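Getting a retired cable box off your account

The Kanport box has been under your TV since the last time the cable company changed its logo. Now everything you watch comes through an app, and the box still costs you 10 dollars a month for the privilege of glowing. Returning it takes one Saturday morning if you do things in the right order.

Before you unplug anything

Watch your recordings. They live on the drive inside the box, and they leave with it. If your DVR is at 90 percent, you have two choices: set aside a weekend, or admit you were never going to finish that baking show.

Next, find the account page and look for "Equipment." Perkbridge customers will find it under Billing, then Services, then a second Services that looks the same as the first. Write down the serial number listed there and compare it with the sticker on the bottom of your box. If they don't match, call before you do anything else. Sorting out a swapped serial number is tedious with the box in your hands and much worse without it.

Check the internet side too. On older Dallano installs, one splitter feeds both the TV box and the modem. Follow the cable from the wall and label both ends with tape.

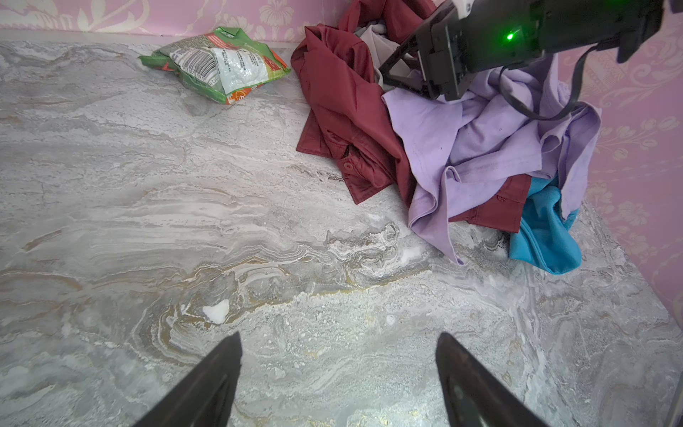

2 min read

Disconnecting the box

Turn off the TV and pull the box's power cord first. Unscrew the coax by hand – if it won't budge, use a small wrench and a light touch. Leave the splitter where it is for now and make sure your internet still works.

Gather the parts: box, power supply, remote, HDMI cable. The remote is the one people forget, and companies have been known to charge 80 dollars for a box while getting oddly sentimental about a remote.

Handing it over

Take it to a store if you can. Shipping is fine, but a counter gives you a receipt on the spot. Ask for one that shows the serial number and photograph it before you reach the parking lot, as thermal paper fades faster than a billing dispute.

If you do ship, use the prepaid label and have the package scanned at drop-off. Keep the tracking number until the fee disappears from 2 bills in a row.

Setting up what's left

Plug your streaming stick into the HDMI port the box was using. With a Bai stick, open Settings, choose Inputs, and rename the port, or the TV will go on calling it "Cable" for years. Then sign in to your provider's app and check that your local channels show up – some packages drop them quietly when the last box goes.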